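Zavell Home Storage > Help Centre > Customer tickets > Wardrobes and built-ins

Search all tickets Go

Tagged: folding, jeans, shelf depth, stacks that slide

Ticket 361: Folded jeans keep sliding off the shelf
Opened by Anum Ghauri
Status: Resolved

Good morning, and thank you for having a form with enough room in it, as I do tend to go on a bit. I bought the Prostedo shelf insert from you in February to go inside our bedroom cupboard, and I'm very pleased with it on the whole. It went in without any bother and it hasn't sagged. The trouble is jeans. I fold them, I stack them, I shut the door, and by the next morning the top two or three pairs have slithered forwards and are leaning on the door, waiting for me. Jumpers stay put. T-shirts stay put. It is only ever the denim.

The shelf is 400 mm deep and 900 mm wide, if that helps. I have tried smaller stacks and I have tried turning the folded edge to the back. I did wonder about the non-slip liner, but I'd sooner not buy something else if the fault is in my folding.

Reply from Zavell support

Hello Anum, thank you for such a thorough note! The insert sounds fine to us. Jeans are thick at the waistband and thin at the hem, so a stack very easily ends up as a wedge. Could you tell us how you fold yours, and where you do it? A picture or two of the clothes laid out would be a help as well.

Anum Ghauri wrote:

Of course. I do all of it on the bed, it being the only flat surface big enough in our house. Everything comes up in one heap and gets sorted into piles. My method is one leg over the other, then in half, then in half again, which is how my mother did it and I had never thought to question it. Bedroom pictures attached, jeans and all.

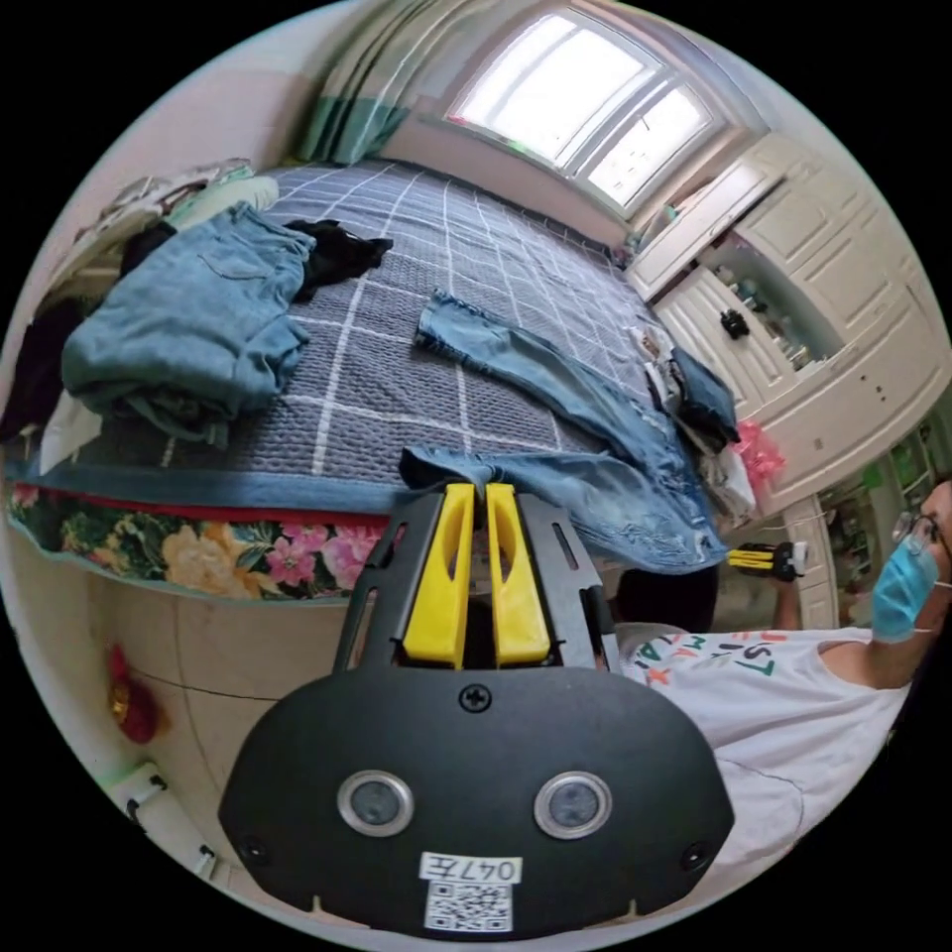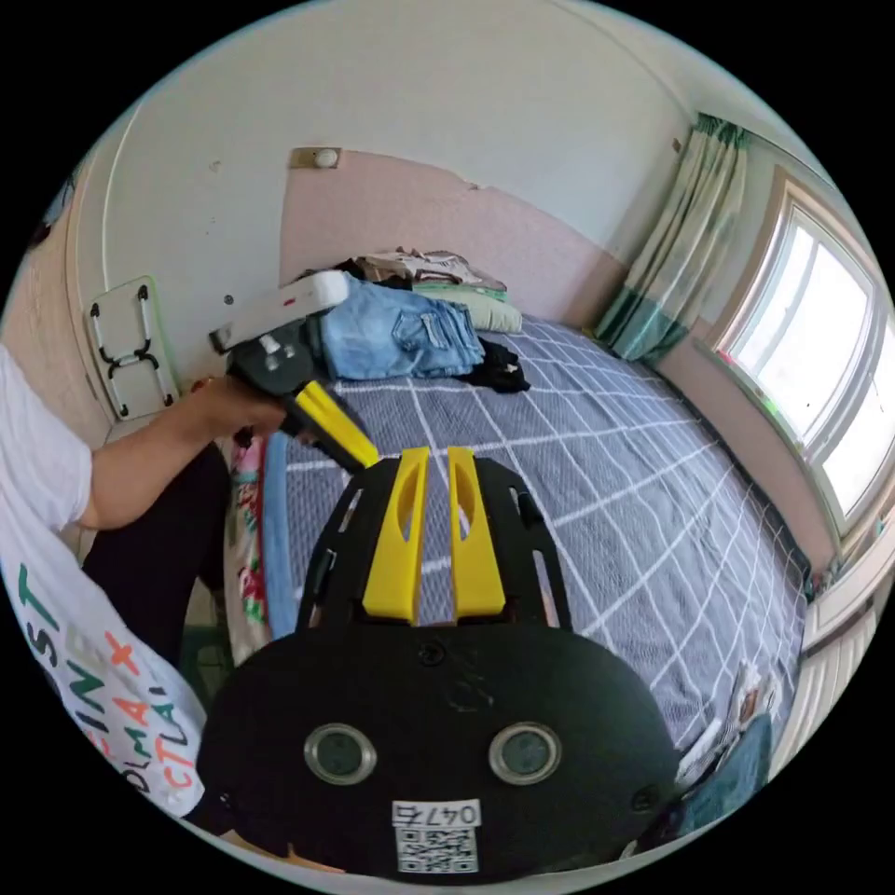
I should add that the pairs that slide the most are the softer, older ones. The stiff dark pair is quite well behaved wherever I put it. I have also been putting every waistband at the same end, now that you mention wedges, and I have a feeling that is going to be your answer.

Reply from Zavell support

It is a good part of it, yes. Please try the following before you spend anything:

1. Lay the jeans flat and smooth the legs from the waist down to the hem. Empty the pockets first.
2. Fold one leg over the other and tuck the pointed bit at the seat inwards, so you have a long straight strip.
3. Bring the hem up to just short of the waistband, then fold into thirds.
4. Stack with the waistbands alternating, front and back, no more than five pairs high.

Leave a gap of 100 mm between the stack and the front of the shelf if you can.

Anum Ghauri wrote:

Well, I am a week in and I'm delighted to say they are staying where I put them. It was the thirds that did it, I think — the old way made a fat little parcel with a round back to it. I did one stack each way to compare, and the old one had crept forward by the second morning. Five high is a bit mean for a family with this many jeans, so I've made two short stacks side by side, and the jumpers have moved down one.

One small question while I have you. Would the Asadi divider fit between the two stacks, or is it only made for the wider insert?

Reply from Zavell support

That's lovely to hear. The Asadi clips on to both widths, so yes, it will fit yours. Slide it in from the front before you load the shelf, and press until you hear the click. We'll mark this one as resolved, but do reply here if the denim starts wandering again.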